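6.2 Recovering from a grip fault at the dish rack

Read this section before you touch the arm. It is for the two-arm kitchen cell running the Sono controller. The fault is shown on the screen as code 66, "Grip not confirmed". It means that the controller has ordered a gripper to close and did not receive the signal that the object is held. The plate may be held well, held badly, or not held.

CAUTION: A gripper with fault 66 can open without warning when the power returns. Keep your fingers out from between the gripper and the rack — also when the arm looks still.

Work at the dish rack, with the mug tree and the corn tray in their normal places:

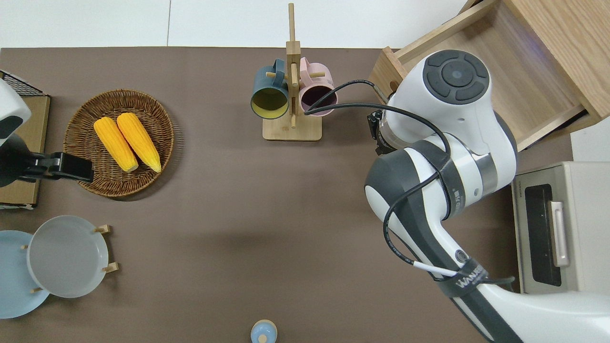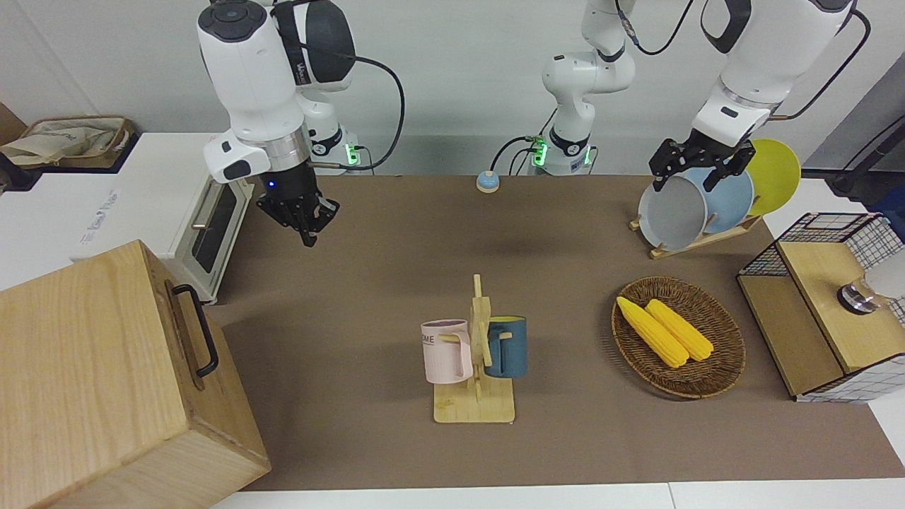
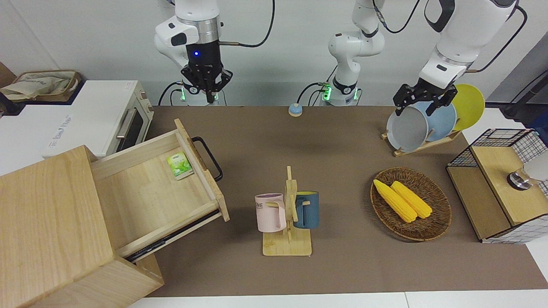
To clear the fault:

1. Press Pause on the screen. Do not use the emergency stop for this fault, unless a person is in danger.

2. Wait until the message "Motion held" appears. Both arms must be in hold, also the arm which did not give the fault.

3. Support the plate from below with one hand. Wear the cut-resistant gloves.

4. On the screen, choose the arm, then Jog, then Open gripper. Open in steps of 2 mm. After each step, check if the plate moves.

5. When the plate is free, let it rest in its slot. If it is chipped, take it out of the cell and write this in the log.

6. Jog the arm straight up until it is clear of the rack. Never move it sideways first, it can pull the rack over.

7. Look along the cable of the wrist. If it is caught on a mug or on a peg, free it by hand before you continue.

8. Choose Reset fault, then Home.

Note: If the fault comes back two times in the same shift, do not reset it again. Call Chaltu Demissie or Kerubo Urio. In July the fault was reset six times in one morning at the Ledlow site, and the cause was a worn finger pad. A plate fell and broke on the floor, and the operator had a small cut on the hand.

Note: Replacement finger pads are kept with the spare parts. Change both pads of a gripper together.

Step 4 was changed on Saturday, November 22, 2025 by R. Beneš. Older printed copies say 6 mm, please destroy them.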